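4. Findings

4.1 The round before and after Trimow

Before the delivery robot was introduced, internal post at the Wilville site was carried on foot by a team of porters. Each porter left the sorting room with a satchel or a hand trolley, followed a fixed sequence of stops and returned with outgoing items. The round had a written timetable, but in our observations porters departed from it freely. They held back a parcel when they knew the recipient was in a meeting, or took a contract straight to a desk when it was wanted before noon.

Trimow, supplied and maintained by Filleo, took over the outdoor legs of this round in December. The porters kept the indoor legs. Work that had been one continuous task was therefore divided at the door of each building, where a porter now meets the robot, unlocks the compartment and signs for its contents on a handset. During the study period the robot completed 1447 handovers of this kind.

The outdoor route includes long, straight stretches between a lawn and a hedge, where the porters expected few difficulties (Figure 1a). It also crosses open paving used by people on foot and on two wheels (Figure 1b), and follows a narrow footpath between the road and the hedge (Figure 1c).

Figure 1a. Concrete road leading to the main building, seen from the robot.
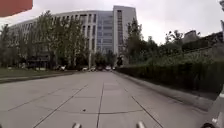 4.2 Waiting as a new task

The most common complaint in the interviews concerned waiting. Under the old arrangement a porter who was delayed was delayed while doing something. Under the new one, a porter stands at a door with no other work to hand until the robot arrives. The handset gives an estimated arrival time, which was reliable on the road but much less so on the open paving, where the robot slows or stops for anyone who comes near it.

Figure 1b. Open paving with pedestrians and a rider, seen from the robot.

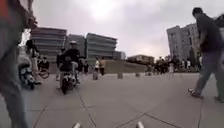
Porters soon learned to discount the estimate at certain times of day. Teodoro Huerta, the longest serving of the team, added his own allowance to any arrival shown between twelve and two, and had passed this rule on to the others by the second month. The rule was not recorded anywhere. When Filleo revised the estimate to take account of the midday period, the porters went on adding the allowance for a further fortnight and were late to the door on several occasions – a fault which the handover log attributed to them.

The log itself changed the standing of small delays. Supervisors had previously had no record of when a given item reached a given building. They now had a time for each handover, and differences of a few minutes became a matter for discussion at the weekly meeting. Crescencio Beltrán told us that he had started to write down his own times in a notebook so that he could answer questions about them. Two other porters did the same.

4.3 Loss of casual contact

The porters also reported that they saw fewer people. The outdoor walk had been the part of the round in which they met staff from other departments, heard about room moves and absences, and were given items that had missed the morning collection. Karla Cisneros described this as "how you found out where anybody was". With the walk removed, changes of room reached the sorting room by e-mail or not at all, and 29 items were returned as undeliverable in the first month.

Physical strain was the other side of the same change. All the porters interviewed said that their feet and backs were less tired at the end of a shift, and those with previous injuries rated this above every other effect. The footpath leg had been particularly disliked with a loaded trolley, and none of the team wished to have it back.

Figure 1c. Footpath beside the hedge, seen from the robot.
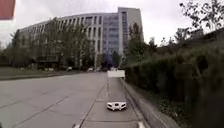
Gwenllian Owen disagreed with her colleagues on the value of the exchange. She would rather have kept the walk and given up the stairs, she said, and had told the supervisors as much before the route was settled. In her view the outdoor legs had been chosen for what the machine could manage, and the heaviest part of the job had been left where it was.

Her account agrees with the planning documents made available to us, in which indoor stairs are mentioned only as a limit on the robot's range. The porters' own ranking of tasks by effort was collected after the contract had been signed. We return to the timing of that consultation in Section 5.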